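# Tables of the Stuvis Reading Room

We put out 9 tables in November and asked people to use them however they liked. Most of them got books. One got a sandwich, which I have left out of the gallery on the advice of the sandwich's owner.

The tables came from Ververidis, flat, with 8 bolts each and a leaflet that assumed a great deal of us. The lamps are from Flirora. They have one brightness, and it is the brightness of a dentist.

**The technical end.** Nobody ever plans to read about shell scripting, and yet the Linux book is seldom on its shelf. It's a heavy black thing in Chinese, and it drifts towards the front of whatever table it's on, as if considering a leap. The pale book next to it has yellow top and bottom and gets on with its life.

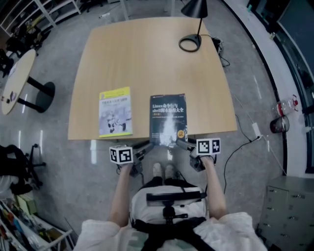
Cables remain our great unsolved problem. I bought a pack of 500 ties in the spring and we have used four, all of them on a coat rack. Every lamp still trails its own black spaghetti down the back, and on Tuesday I hoovered up a plug.

The floor came out shinier than the brochure promised. Rona, the firm that polished it, calls the finish 2112, and it gives you every ceiling light a second time whether you wanted it or not.

Chairs next month, once I've found the ones with matching legs. If you have the other half of the atlas, the returns box is by the door.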